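Working rules for recording with hand-held grippers
Project report, Selina Mösli, Jun 4, 2022 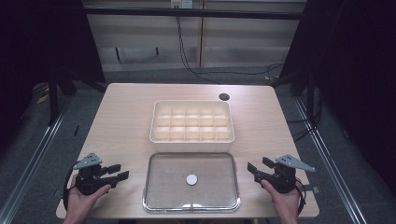

Who decides when a recording must be thrown away?

The person who holds the grippers decides, and the second person writes the decision in the log before the next recording begins.

1. Background

In the project Wisano we teach a two-arm robot to sort small flat parts. When we started, every student worked in their own way and the recordings could not be compared. I was asked to write rules for the group. I took the safety sheet of the Gindedik workshop as a base and changed it for our work.

2. The rules

Both grippers are held level before the start, one on each side of the tray. The marker plates must not be covered by a sleeve or a finger. Cables go down at the outer sides of the table and never across it. Only the objects of the task may lie on the table top. After 100 recordings the calibration is repeated, also when everything looks good.

A session has two persons. They change places after about half an hour, as the wrists become tired and the movements become careless.

3. Results

We made 223 recordings under these rules. The log was complete for all of them except 2, where the reason for a stop was missing. The rule about changing places was the least liked, and I had to remind my colleagues of it several times.

4. Open points

It is still not clear how we should name a recording in which a part is dropped and picked up again. I will discuss this with the Fimside group in July.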